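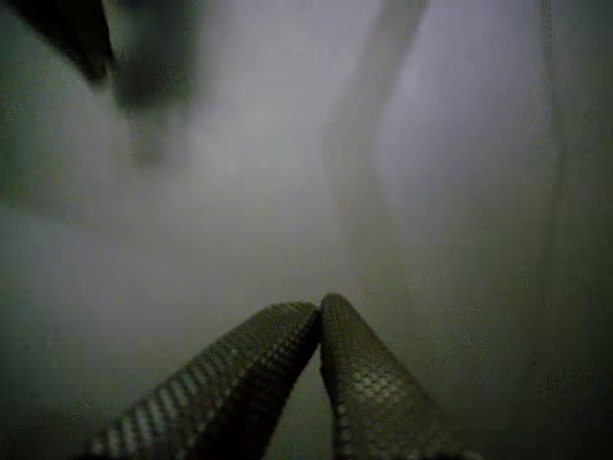

Automation in the Packing Room at Stunder: What Changed for the Staff

Project report, Work and Technology course

1. Background

Stunder packs small replacement parts for kitchen appliances in the town of Bredness. Most orders are a few pieces in a padded bag. Until last June all of the picking and bagging was done by hand. The company then put in two robot arms with two-finger grippers, bought through a supplier called Lozano. Our group wanted to know what the people in the packing room do differently now, and what they think of it.

2. How we worked

We visited the site on 5 mornings and talked with 13 employees, 10 from packing and the rest from maintenance and the office. Interviews were held in the break room during paid time. Management did not sit in. We also watched the handover at 2 p.m., when the early shift leaves.

3. Findings

3.1 Tasks

Before the arms came, a packer took a bin, picked the parts, bagged them and put on the label. The arms now do the picking for the standard orders. Packers refill the bins, check the bags and handle whatever the arms leave behind, mostly thin gaskets and anything with an oily coating. Several people said the work is easier on the wrists but that they stand in one place longer than they used to.

The textured pads on the gripper fingers have become part of the daily routine. Packers wipe them at the start of a shift and report wear to maintenance. This was not in the original job description and the pay grade has not been changed. It came up in nearly every interview.

3.2 Pace

Opinions were split. The older packers mostly liked that the arms set an even pace. Newer staff felt they were waiting on the machine and then rushing when it stopped. Stops are logged on a screen by the door, but the log does not say who cleared them, and two packers thought it should.

3.3 Training

Lozano gave one day of training when the arms were installed. Night staff from the Mumudville warehouse, who cover absences, did not get it. They learned from coworkers, and they were the least sure about when it is safe to reach into the cell.

4. Limits of the study

We could not get output numbers from before the change, so we make no claim about productivity. We also did not speak with anyone who had left the company.

5. Suggestions

Put pad cleaning and bin refilling into the written job description. Repeat the training for the Mumudville staff. Add a mat or a stool at the checking station, which the packers have already asked for.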